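So it's Sunday, August 6, 2023, and I have spent the whole weekend building a listening schedule for fall releases. There is a spreadsheet. It has colors. I am 34.

The reason is Wosedden. If you don't follow them, they're the band who announced a "final" album in April and have since announced 2 more things that are also final.

First there's the album. Then there's a live record of the tour for the album, which hasn't started. I have preordered both, so you can guess how much my opinion matters to their management.

Anyway, by request (Divya Thevar asked, and one stranger sent me a thumbs-up), a thread on what's coming out and how worried I am about each one.

Þórey Dalsgaard solo EP. She has been teasing this for so long that the first teaser was filmed in a coat and the latest one in sandals. Seven songs, one of which is a 40-second intro of her tuning something. I'll be there at midnight regardless.

The first single is good, by the way. It starts like a lullaby and then a drum machine falls down the stairs. I've played it enough that my neighbor hummed the chorus at me by the mailboxes, and I don't think he meant it kindly.

Gorex is back with the original lineup, minus the singer, the bass player and the name of the singer's side project, which they'd been using as a subtitle. So it's the drummer and a guy called Baxter.

To be fair to Baxter, he has the hair for it.

The Gorex single is called "Leave the Motor Running" and it is six minutes long. Four of those minutes are the motor. I kind of like it. Please don't tell Prasetyo Teoh, I was very rude about the last one at his birthday and I'd like to keep my position.

Next up, Herkard. Debut group, big budget, teasers every day for two weeks. So far we have seen a staircase, a glove, a different staircase and a member looking at rain. I could not pick a single song of theirs out of a lineup and I already have a favorite member.

It's the one looking at rain. Obviously.

Herkard's album comes in 2 versions, "Dawn" and "Nearly Dawn." Same songs. The difference is the photo booklet and the color of the spine. I have seen grown adults in my replies say they need both for "completeness," and I'd make fun of them if I hadn't typed it myself under a different account.

Unnur Bundgaard has put out a statement saying her record has been delayed because she wants it to be "more honest." The last one had a song naming the dentist who overcharged her. I don't know where she goes from there. Her landlord, probably.

I would like that song, though. I would play that song at a wedding.

Someone asked about Şükran Sezer. Yes, the rerelease is happening, remastered, with the long version of "Harbor Lights" that used to exist only as a tape everyone's cousin had. I had the tape. It was recorded off the radio and there's a traffic report over the bridge. I'm going to miss the traffic report.

For the record, my cousin says it's her tape. It is not her tape. I've had it through three apartments and one flood.

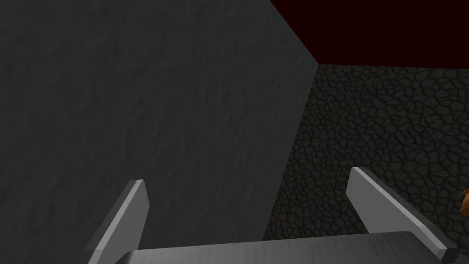
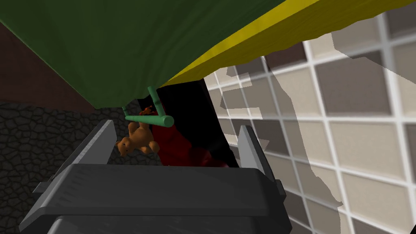
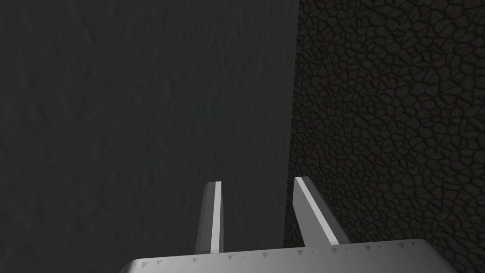 OK, tour dates. Wosedden are playing my city on a Tuesday, with doors at 6, which tells you who they think we are now. They're right. I looked at the 6 and felt cared for.

There are 2 ticket tiers. Regular, and something called Inner Circle, where you get a lanyard and are allowed to stand in the room slightly earlier. I did the math and the lanyard costs more than my first guitar.

I bought the lanyard.

Divya is coming with me on the condition that I don't explain any of the songs while they're happening. I have agreed to this in writing – she screenshotted it – and I expect to break it during the second verse of the opener.

Þórey Dalsgaard is only doing small rooms, and my nearest one is a four-hour drive to a place that seems to be a bowling alley. The listing says "limited seating, shoes optional." I've asked them to clarify and they have sent me a heart.

No Gorex dates yet. Presumably Baxter is learning the old songs. Take your time, man, there are a lot of them and the drummer won't help.

Corrections, as they come in: I said the Herkard teasers had two staircases. I've been told by several accounts with the same profile picture that it's one staircase, shot from both ends, and that this is "a major part of the lore." Fine. One staircase.

Also, I've now been sent a 28-page document about the glove. I read nine pages. It's the left glove. If it turns out the right glove is on the "Nearly Dawn" cover, I will have to sit down.

Spreadsheet is going up tomorrow once I take out the column called "will this make me cry in the car." Or I'll leave it in, it's the only one I filled out properly.

Muting this for a bit to make dinner. If Wosedden announce a third final thing in the meantime, somebody call me. Let it ring, I'll be looking for my card.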